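Loltenness Plush Bed Cover by Clastel
Short-pile, reversible, machine washable

Our bedding shelf has seen plenty of covers come and go, and this is the one we keep taking home ourselves. It's soft the minute you unfold it, it stays put when you turn over, and it doesn't shed all over your dark pants!
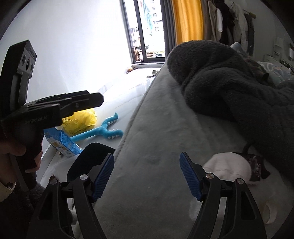
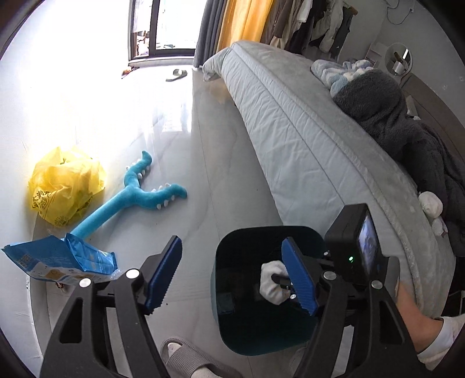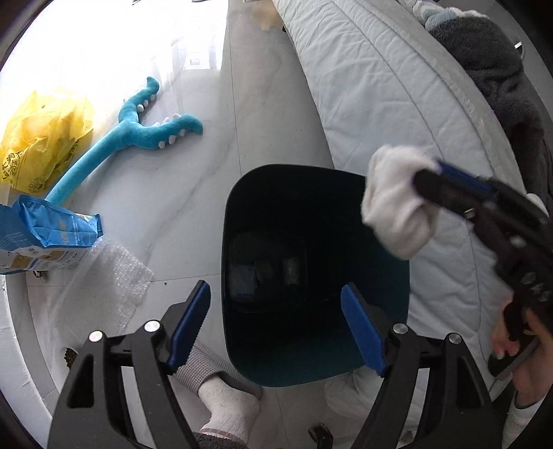 First photo: light grey short-pile cover. Second and third: dark bin with rounded-square rim on a pale, tiled floor.

The pile is short on purpose. Long, shaggy plush feels wonderful in the store, then mats down where you sit to put your socks on. Clastel shears theirs low and brushes it twice (the Medeiros mill has done it this way for years), so you get a smooth, velvety top that shakes out flat in the morning. The back is plain brushed polyester, and plenty of our customers sleep with that side up in August.

At 300 grams per square meter it sits between a summer throw and a proper winter blanket. We like it over a thin quilt, or by itself if you run warm. Corners are rounded, and the hem is double stitched all the way around.

Care
Wash cold the first time, alone, then up to 104°F with similar colors. Tumble dry low. Skip the fabric softener, it coats the fibers and makes the plush feel greasy. If the pile looks flat after a long spell in the closet, ten minutes in the dryer on low with a damp washcloth brings it right back.

Details
Sizes: twin, full/queen, king
Colors: light grey, oat, moss
Weight: 300 gsm
Price: $60 for twin, larger sizes at checkout
Returns: unwashed, in the original Grurerau storage bag

Good to know
The oat runs a little pinker than you might expect, so order a swatch if you're matching curtains. Swatches are free and go out in a plain envelope. King size ships separately from pillowcases, usually a day later.

Page updated Jun 13, 2022. Moss is back in stock in all sizes.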